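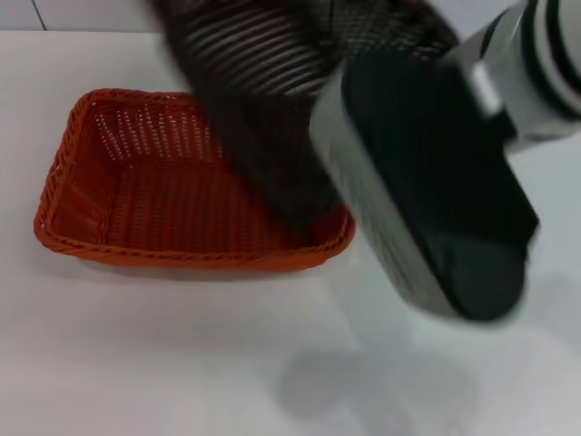

Woven basket, orange-red

Gelta Alcohol-Free Bitter, 200 mL bottle
Made by Zotamari, Elldale

I gave up drinking before I started making drinks, so you can guess how many glasses of warm lemonade I'd been handed at weddings by then. Gelta began as something to have in my own fridge on a Friday-night sort of mood. It's a dark, bitter, orangey thing with no alcohol in it at all, and you drink it long over ice or short and straight if you like your mouth to pucker (I do!).

The recipe owes a lot to Hélder Magalhães, who taught me how to steep gentian without making the whole batch taste like a garden shed. He thought my first few tries were far too sweet. He was right, and the sugar has come down three times. The current version has orange peel, gentian root, a bit of rosemary and a pinch of salt.

How I drink it
One bottle over a tall glass of ice, topped up with soda water and a thick slice of orange. Tonic works too but it gets pretty bitter, so go easy. My sister puts it in ginger beer and swears by it. Give the bottle a gentle tip before you open it, as the bits settle at the bottom and that's where a lot of the flavour sits.

What's in it
Water, cane sugar, orange peel, gentian root, rosemary, citric acid, salt. No colours added. Nothing is fermented at any stage, so there's no alcohol taken out afterwards and no trace left behind. I get asked that one a lot, mostly by people who are off the drink for good and want to be sure.

A word about the label
I went back and forth on this. Plenty of alcohol-free drinks are dressed up to look exactly like the real one, and I know some people in recovery find that hard going. Ours says ALCOHOL FREE across the front in big plain letters, and there's no cocktail glass on it. I also don't sell it to kids or put it anywhere near the lollies at markets. It's a grown-up flavour and I'd like to keep it that way.

Sizes and packs
Single bottle, 200 mL
Carton of 22 bottles
Patrício gift pack: two bottles of Gelta and two of our Patrício lime cordial

The carton is an odd number, I know. It's what fits in the boxes I can get, with the dividers in.

Storage
Keep it somewhere cool and dark. Once it's open, put the lid back on, stick it in the fridge and finish it within three days.

Stock
The May batch came to 1,740 bottles and more than 768 of those went out the door on pre-orders. Singles and cartons are both available. Gift packs are waiting on cordial.

Pick up from Elldale is free, just choose it at the checkout and I'll email you when it's packed. Cafes and clubs wanting it behind the bar, send me a note through the contact page and I'll post you a bottle to try.

Page updated 5/26/19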